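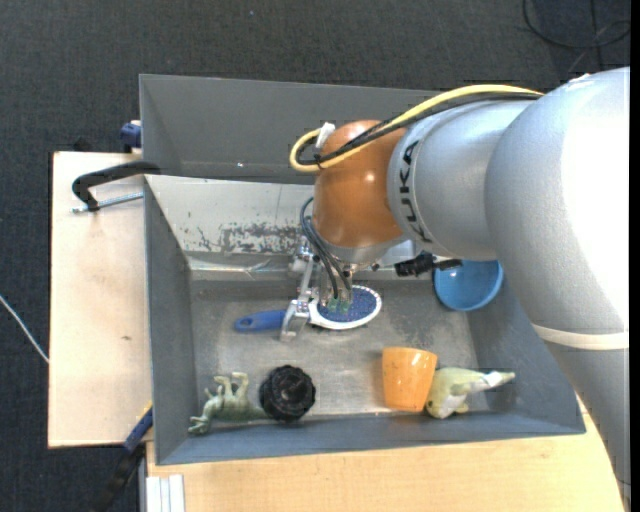 NOTICE TO STAFF OF THE RETURNS HALL

The management of Vodow wishes to inform all employees that, with effect from the first working day of the new year, the sorting of mixed returns at Bench 13 will be carried out by the arm. Employees previously assigned to Bench 13 will be given other duties of equal grade. No post will be lost as a result of this change. Questions should be put in writing to the Operations Office.

Kristaps Sepp had drafted the notice himself in December, and he read it once more on the board before he went up to receive the first of the questions. It was from Abla Semaan, who had worked at Bench 13 for longer than he had been with the firm. She had used the proper form.

"I wish to know," she had written, "who will decide what a thing is."

He considered this for most of the morning. The arm took crockery, cups, toys and loose parts from the bin and placed each in its tray. Where it could not settle on a tray it stopped, and a lamp came on at the supervisor's desk. The supervisor was Ferenc Szilágyi, whose instructions were to press the green key if the item was saleable and the red key if it was not. In the trial week the lamp had come on 233 times. Kristaps replied that the decision rested with the supervisor, in accordance with the procedure, and he signed the reply.

The second form arrived the following day.

"Mr Szilágyi asks me," it said. "He walks the length of the hall to Labelling, where I now am, and brings the item with him. Yesterday it was a blue handle. I told him it belonged to a child's spade and that the other half would be in the next crate from Lâm, where they pack them badly. I was glad to be of help. I wish to know whether this is one of my duties of equal grade."

Kristaps took the form downstairs. The arm was at work over its bin, and Ferenc's chair was vacant. He found them both at the labelling table, with a small toy dinosaur between them.

"It has a mate," Abla was saying. "They were sold as a pair. If you send it through alone it will only come back to us."

"The procedure has two keys," said Ferenc. "I have asked for a third."

"What would the third key do?" asked Kristaps.

Ferenc looked at Abla, and then at the floor. "It would ring here," he said.

Kristaps returned to his office and opened the file of posts. There was no grade for what he had seen. There were grades for sorting, for labelling and for supervision, and there was a blank line at the foot of the page, kept for amendments. He wrote her name on it and sat for some time over the title. The lamp came on in the hall below — he could see it through the glass — and Ferenc rose from his desk with a cup in his hand.

AMENDMENT TO THE NOTICE TO STAFF

Mrs A. Semaan is transferred from Labelling to the supervisor's desk at Bench 13. A second chair will be supplied.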